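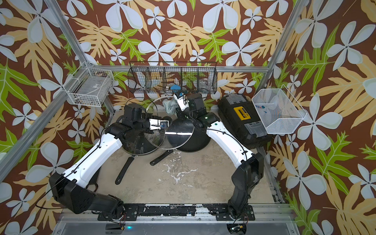 Two robot arms and a round glass lid, with tropical wallpaper on the walls.

Luvik rollover data

Rollover data is the name Luvik, a small prepaid cell phone carrier based in Pudthorpe, gives to the unused part of your monthly allowance when it gets carried into the next month. I've been on one of these plans for nine years, so I'll tell you how it works the way I wish the store had told me.

How it works

Say you buy the 4,000 MB plan and use most of it. Whatever is left on your renewal date moves over and sits in its own bucket (Luvik calls it the "back pocket"). The new month's data gets used first and the back pocket second, so light users can go months without touching it – and then it expires! Each chunk lasts until the end of the following billing month, and there's no way to extend it. Anything under 200 MB isn't carried over at all, and it took me a couple of renewals to notice.

Calls and texts don't roll over. Roaming data doesn't either, even if you bought it as an add-on the day before your renewal.

History

The first version came out in April, years back, as a perk for people on auto-pay. Pelletier, the bigger carrier across the river, copied it pretty quickly but used the old data first, and I think that's the friendlier way to do it. Luvik dropped the auto-pay rule in January 2024, and since then anyone on a monthly plan gets it, including the kids' plans and the tablet-only one.

Checking your balance

Text BAL to 529 and you get two numbers back. The top one is this month, the bottom one is the back pocket. The Gekunach app shows the same thing with a little bar chart, but it runs a few hours behind, so I stick with the text (it's free, too).

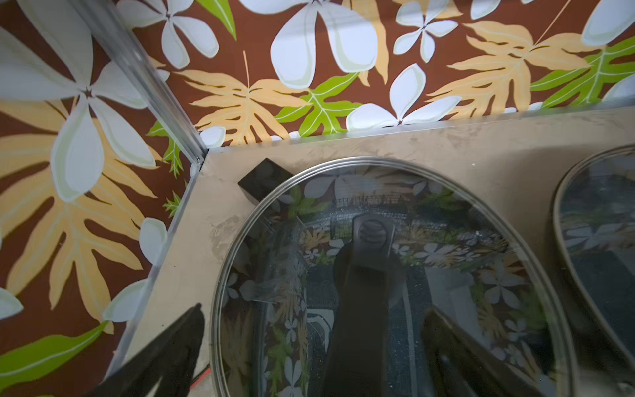
A longtime Pelletier customer told me the order of the buckets hardly matters, and that the real catch is changing plans partway through the month, when both carriers wipe the leftover data clean. I looked it up and that's right for Luvik, anyway. If you want to switch, wait for your renewal date and do it that morning.

See also

Data add-ons
Prepaid plans in Pudthorpe
Shared family allowances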